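Plester Adds Second Tabletop Station for Grasping Data

November 10, 2024

Plester has opened a second collection station for its Khaemba project, which trains a small arm to pick single parts from a cluttered table. The first station has been running since August. Both use the same arm, the same gripper and a camera mounted at the wrist.

An operator guides the arm by hand controller through each pick. Joint angles, gripper position and camera images are saved together as one example. Failed picks are kept and labeled as failures. Each station is scheduled for 64 examples per shift, and the layout of the table is changed between runs.

The object set mixes toy bricks with household containers and other plastic items. According to the project's release notes, bricks were chosen for their fixed dimensions, and the remaining items add curved and glossy surfaces that the current model handles poorly. Lighting is left as it is in the room.

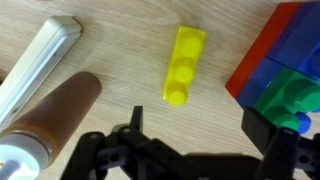

Wrist camera view with the gripper open below a yellow brick. A brown bottle lies to the left, with stacked bricks to the right.

The first batch of 200 examples has gone to Fukham for checking. Fukham compares the saved gripper position with the images and rejects any example in which the two are out of step. Accepted examples will be used to retrain the grasping model, and the object list will stay fixed until that run is complete.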